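How to write a donor wall text for a small arts building

Quick guide, done in a lunch break. Covers the panel by the door with the names on it. We did ours at the Brideo gallery in July and got plenty wrong first time.

1. Get the list from the accounts, not from memory
Export every gift of 40 pounds or more. Sort by total. Check for the same giver listed twice, once as a firm and once as a family trust. Ours had the Potgieter fund in there three ways.

2. Ask how they want to appear
One short email. Full name, initials, "in memory of", or left off altogether. Give them 5 working days then send one reminder. Keep the replies in a folder, you will need them when someone rings up cross.

3. Set the bands
Keep it to two or three. We used 3000 and up at the top, everyone else below in one block, alphabetical. Don't print the amounts. Same type size all the way down if you can bear the arguments. 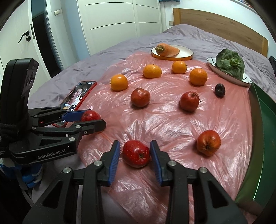
4. Write the opening lines
Two sentences at most. What the money paid for, and the year the work was done. "The roof and the upstairs studio were rebuilt with gifts from the people and groups named here." Fine. Leave out "generous" and "visionary", every wall in the country has them.

5. Count the characters
Ours came to 609 for the top panel incuding spaces. Sign makers quote on this so do it before you ring them. Brokex wanted it as plain text, Budness wanted a finished PDF. Ask.

6. Proof it twice
Once on screen, once printed at full size and taped to the wall. Read the names backwards, bottom to top. Get someone who hasnt seen it to do the same. Accents, hyphens, "and" or "&".

7. Leave room
A blank strip at the foot, or panels that unscrew. New gifts come in the week after it goes up. Ours did, on the Thursday.

Cleaning: soft cloth, water only. Spray polish takes the shine off vinyl letters.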